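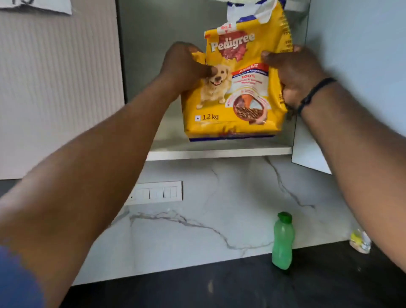
Spoof news: how much do you label it?
Board: Satire and Short Humour

feyisa
September 18, 2024
Question for people who write fake news stories for laughs. I've been doing a running series for the Tellus newsletter set in a made-up town called Bistberg. The mayor is Hartmut Fröhlich and his rival is Eckhard Haberkorn. They have been fighting an election campaign for 9 instalments and neither of them has a policy. The last one was Fröhlich demanding a recount of a vote he won, on the grounds that he should have won it by more.

Two readers wrote in to ask where Bistberg is and whether the recount went ahead. One of them was quite cross about the cost of it. The editor now wants SATIRE in capitals above the headline. I think that kills the first joke before anyone has read it. What do the rest of you do?

marrowfat
Label it. You lose very little. Anyone reading a newsletter knows within a line or two that it's a joke, and the ones who don't are the ones you need the label for.

oldpaste
I'd go the other way. The headline is the joke in this kind of piece. If there's a sign over it telling people to laugh, they read it with their arms folded. Put it at the foot, in italics, same as a byline.

feyisa
Foot of the page was my suggestion. The editor says people don't get that far, and he may be right as these run to 600 words.

oldpaste
Then that's your real problem. 600 is long for one gag. A spoof news story should be a headline, a quote from the person, a worse quote from the person, and out.

marrowfat
Depends on the piece. Some of the good ones get better the longer the politician is allowed to talk. I'd still cut it, mind.

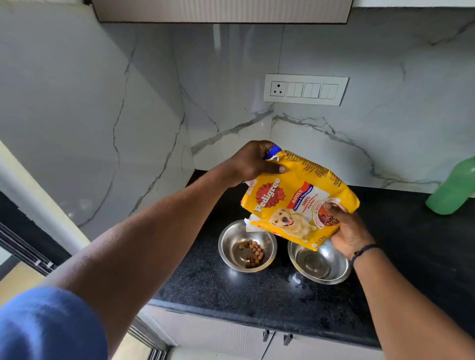

Pedigree Adult, Chicken & Vegetables, 1.2 kg.

tinlid
Can I disagree with both of you about the label? The trouble with the Bistberg one as described is that it isn't far enough from what a real mayor might do. Real candidates do ask for odd things after elections. If two readers believed it, I'd look at the second paragraph before I looked at the heading. By then there should be something in it that can't be true.

feyisa
The second paragraph has Haberkorn conceding, then unconceding, then offering to concede again if the microphone is better.

tinlid
I'd believe that.

marrowfat
So would I.

feyisa
Right. Fair enough.

quillback
I used to post on Bruveo when it still had a humour section. They made you tick a box and it put a grey tag next to the headline. I had 34 pieces on there and I couldn't see that the tag changed anything. The ones that were funny got passed round, the others sat there. People took screenshots without the tag anyway, so it didn't protect anybody either.

oldpaste
The screenshot point is the one I'd take to the editor. Whatever you put above the headline gets cropped off. If the story only counts as a joke while the label is attached, then it's a false report with a sticker on it.

marrowfat
That's a bit strong. It's a newsletter about a mayor who doesn't exist.

oldpaste
Two people wrote in about him.

marrowfat
Two people will write in about anything.

tinlid
Separate thing, but are the names doing you any favours? Hartmut Fröhlich sounds like a man who could be mayor of somewhere. I'm not saying call him Mayor Bumface. Perhaps give him a job title that doesn't exist, or put the town hall somewhere silly.

feyisa
I like the names plain. To my mind the flatter everything round it is, the better the daft bit lands. I don't want to start doing funny names, I can't stand them in other people's stuff.

quillback
Agree on names. Funny names are the same thing as the label, only worse, as you have to read them over and over.

tinlid
OK, leave the names. I'd still move the daft bit up.

feyisa
I've had a go at that over lunch. New opening:

"BISTBERG – Mayor Hartmut Fröhlich has called for a full recount of the election he won, after learning that several people had voted for someone else. 'I have read the figures and I am hurt,' he told reporters from inside the ballot box."

marrowfat
Ballot box is good. I'd end it there and start a new paragraph.

oldpaste
Lose "full". And "after learning that several people had voted for someone else" could be the headline. You've buried it.

tinlid
Much better. I wouldn't write in about the cost of that one.

quillback
What happens to Haberkorn?

feyisa
He's in the box as well, lower down. They share a torch.

Spoke to the editor since. He'll take a line under the title saying "News from Bistberg, a town we made up", in small type, and no capitals. I can live with that.

marrowfat
That's a label.

feyisa
Yes, all right.

oldpaste
Still think it should go at the foot. Post the whole thing when it's cut down, I'd like to see where the torch comes in.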